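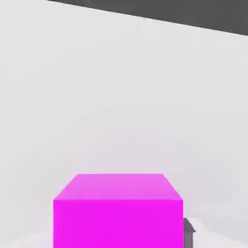 How much of a manipulation cell's budget should be set aside before any hardware is ordered? In our planning the simulation stage took 186 hours of staff time, and we recommend entering those hours in the budget as a line of their own.

4. Equipment Planning and Cost Allocation

4.1 Simulation before purchase

Print this page | E-mail this article

The Rowlands cell was planned in three stages: simulated trials, a short rental period, and purchase. Figure 3 is a rendered view from the first stage, with a magenta cube as the work object against a pale wall. Plain coloured solids were used throughout this stage so that modelling labour stayed low and could be costed separately from the detailed part models needed later.

Labour for the simulated trials was charged at the internal technician rate. Workstation time was charged to the same centre, including hours when the machine was running overnight without an operator. Earlier budgets at our site had left these hours out, and the simulation stage looked free on paper as a result. Gape and Ruddock raised this in the February review, and the accounting practice was changed before the second round of quotes.

Figure 3. Simulated work object, rendered view. Stage one, Rowlands cell.

4.2 Comparing the quotes

Quotes were requested for two arms, the Poltia and the Rerine. The Poltia had the lower purchase price. Its controller licence is renewed every year, however, and the quote did not include mounting hardware or the safety scanner. The Rerine quote included both, plus one operator training session on site. Freight was quoted separately by each supplier and was moved into the purchase line so that the totals could be compared.

We built a single sheet with purchase, freight, installation, licence, training, spares and floor preparation as separate rows. Floor preparation came to $3657 for either arm, as the slab had to be levelled and a new power outlet run from the board. Neither supplier had mentioned it. A replacement set of fingers and pads was quoted at $726, and we budgeted for one set per year - a figure that will need to be revised once the cell has a full year of service behind it.

4.3 Software and contingency

Vikument was used for scheduling and fault logging. It was already licensed at the site, so only the additional seat was charged to the project. Where a site has no such licence, the full cost belongs in the first year.

Contingency was held against installation only. We did not hold contingency against purchase, as both quotes were fixed for the length of the approval process. A site with a slower approval process should ask for the quote validity in writing, and should check whether the licence fee is covered by the same terms.

Shared 2 times | 3 comments

Comments

Heledd Nicholas: Useful to see the floor work listed. Ours ended up in the building maintenance budget and caused an argument that went on for months.

Trefor Trevor: Did you cost disposal of the old equipment? I can't find a row for it.

Rhodri Hopkin: @Trefor There wasn't any to dispose of, it was an empty bay. I'd add a row for it if you are replacing a cell.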